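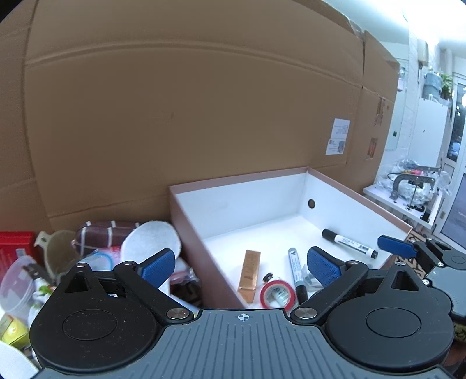
Box Questions, Answered (Mostly)

I run the craft and stationery swap out of my spare room, and ever since I posted about switching everything over to shallow open boxes, my inbox has been the same few questions on a loop. So I put them all on one page!

Why open boxes? Don't you want lids?
I had lids. I had lids for years, and what I really had was a stack of lids in the closet and a stack of boxes on the desk. With an open box I can see my markers from across the room, and (big one for me) I put them back, since all I have to do is drop them in.

Does a white interior make a difference?
For me, yes, a huge one. Black caps show up right away on a white floor. My old Westerberg trays were charcoal inside and I'd paw around in there like I was looking for keys in a purse. The outside can be any color you like. I'm partial to a dusty mauve-brown, which goes with nothing else I own.

What's the round hole in the side for?
I get this one a lot about boxes with a hole in the wall. I use it as a finger pull when the box is on a shelf. Thin pens can poke out of it, so I turn them the other way.

How many markers should go in one box?
Fewer than you think. I keep 14 in my fullest one and that's already pushing it. The box I take to the table for a project might have 2 in it, plus whatever else I grabbed, and lots of bare floor. I love bare floor!

Should markers be stored flat or standing up?
Flat, if they have a tip at both ends. Regular single-tip ones I'll store flat too, mostly out of laziness. My Susel brush pens came with a leaflet that says cap down, so those live in a mug.

Do you peel off the barcodes?
No! I used to, and then I ran out of a shade I loved and had no clue what to reorder. Leave the printing and the barcode on the barrel and your future self can look it up.

What do you put under everything when you work?
Cardboard. A very large sheet of plain brown cardboard, the bigger the better. I save the flattened cartons from furniture deliveries, and one good piece gets me through 5 or 6 months of ink and glue before it goes to recycling.

My box is full of dust. How do you clean yours?
Tip everything out, wipe with a barely damp cloth, let it dry all the way before the pens go back. For the corners I use an old makeup brush.

Where can I buy the boxes?
Mine came from Prurketti, and I think the shop in Zellarwood still carries a similar size. Measure your shelf first. I didn't, and 16 of them sat in my hallway until August.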